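Crumb Transfer and Surface Cleaning of Small Table Settings
Final report, Household Materials Laboratory
Brekness Technical College
Submitted Jan 18, 2020

Summary

This report covers the second half of the table setting project. The work compares three ways of clearing dry crumbs from a plate and the table around it: tipping, dry wiping and damp wiping. The measured quantity is the mass of crumb left behind after one clearing action. Damp wiping left the least residue on both surfaces. Tipping was adequate for the plate alone but moved part of the residue to the table, where it was harder to collect. The layout of objects around the plate had a larger effect on the result than the choice of cloth.

1. Background

The first half of the project, completed in December, dealt with wet residue (sauce, milk, thin batter). Dry residue was left out because the scale available at that time did not resolve small masses. The Wudell bench scale was installed after that report was handed in and made the present work possible.

Most advice on clearing a table treats the plate and the table as separate jobs. In practice a person clears them in one motion or in two motions close together, and what leaves the plate often lands beside it. We therefore weighed residue from both surfaces after each trial and report them separately and as a total.

2. Materials

Table. Glossy white top, wiped and dried before each trial. The top has shallow seams. Seams were expected to hold fine crumb and were brushed out between trials with a dry paintbrush.

Plate. Round, with a shallow raised rim. One plate was used for all trials.

Crumb. Baked cracker, crushed and sieved. Two size grades were kept, coarse and fine. Both were stored in closed jars with a drying packet. Crumb exposed to room air for a full afternoon softened and stuck to the plate, and those trials were discarded.

Cloths. Amegashie cotton cloth, cut into squares and hemmed. The hem was needed because cut edges shed lint, which was weighed as crumb in the pilot trials.

Surrounding objects. A drinking mug and small decorative items, arranged as in an ordinary seasonal setting. The arrangement was changed between blocks (Section 3.2).

Scale. Wudell bench scale, zeroed before each weighing. Readings were taken after the display had been steady for a slow count of five.

3. Method

3.1 Procedure

A weighed portion of crumb was spread over the plate by hand. The clearing action was then performed once. No second pass was allowed. Remaining crumb was brushed from the plate onto a weighing paper and its mass recorded. The same was done for the table within a taped boundary. The tape was placed after clearing so that its edge could not catch crumb during the action.

For tipping, the plate was lifted, held over a bowl and tilted until the crumb slid. It was not tapped. For dry wiping, the folded cloth was drawn from the far rim toward the near rim and the crumb caught in the other hand. Damp wiping was the same except that the cloth was first wetted, wrung out and weighed to confirm that it was within the allowed range.

3.2 Layouts

Open layout: plate only.
Crowded layout: plate with objects close on both sides and a mug behind.

The crowded layout was copied from the Iltari dining room, where the tables are dressed for the season and the decorations stay in place through the meal. Objects were not moved during the clearing action. They were lifted afterward so that the table under and behind them could be brushed.

3.3 Number of trials

Each combination of method and layout was run 19 times. Order was drawn from slips of paper. Trials in which crumb was lost before weighing (a draft from the door was the usual cause) were repeated at the end of the block.

4. Results

4.1 Plate residue

Damp wiping left the least crumb on the plate in both layouts. Dry wiping was close behind for the coarse grade but clearly worse for the fine grade, which was pushed up against the rim and stayed there. Tipping removed nearly all coarse crumb. Fine crumb remained in a thin film, mostly in the center of the plate.

4.2 Table residue

In the open layout, table residue was small for all methods. In the crowded layout it rose for all methods and most of all for tipping. Lifting the plate between two objects requires a steeper angle at the start, and the first crumbs leave over the side before the plate reaches the bowl.

4.3 Position of residue

Crumb position was noted by eye. Residue on the plate was seldom even. It tended to gather on one side, and a few isolated pieces accounted for most of the mass in the coarse trials. For this reason the mass figure alone is a poor guide to how clean the plate looks. A plate with a visible film of fine crumb could weigh cleaner than one with a few coarse pieces on otherwise bare surface.

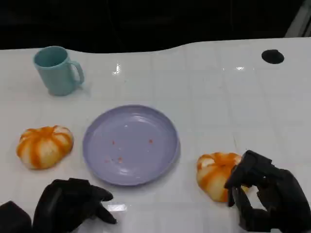 Side clearance was the main difficulty in the crowded layout. The cloth hand needs space beyond the rim to finish its stroke, and the catching hand needs space in front. With a striped orange-and-white toy pumpkin on each side of the lavender plate, the stroke has to run front to back. The teal mug stands farther back on the left with its handle turned to the right, so a wide stroke that starts behind the plate can meet the handle. Five tiny orange-red crumbs are on the plate, three of them grouped toward the lower left, an example of the uneven spread described above. A front-to-back stroke through the center would pick up only part of such a group.

5. Discussion

The ranking of the three methods did not change with layout, but the differences between them did. In the open layout a person could choose any method and get an acceptable result with coarse crumb. In the crowded layout tipping should be avoided unless the objects are moved first.

The ribbed decorations were a source of error we did not plan for. Fine crumb settled in the grooves and was not recovered by brushing the table. After the first block each decoration was brushed over the weighing paper as well, and the recovered crumb was counted as table residue. The first block was then rerun.

The damp cloth has a cost that the mass figures do not show. Crumb held in the cloth has to be rinsed out, and fine crumb clogged the weave after repeated use. Cloths were replaced when rinsing no longer restored their starting weight.

6. Limitations

Only one plate shape was used. A flat plate with no rim would probably favor dry wiping. One operator performed all clearing actions, and wiping pressure was not measured. The grade of crumb was controlled by sieving, but some coarse crumb broke during wiping and was weighed with the fine. The seams in the table were brushed out in the same direction each time and may have kept some material from one trial to the next.

7. Recommendations

Move objects out of the side clearance before clearing. If they must stay, use a damp cloth and two short strokes instead of one long one. Turn mug handles away from the plate. Keep ribbed or grooved decorations out of reach of the stroke, or brush them at the end of the meal.

Further work should measure wiping pressure and include a rimless plate. The raw weighing sheets are in the project binder, behind the sheets for the wet residue trials.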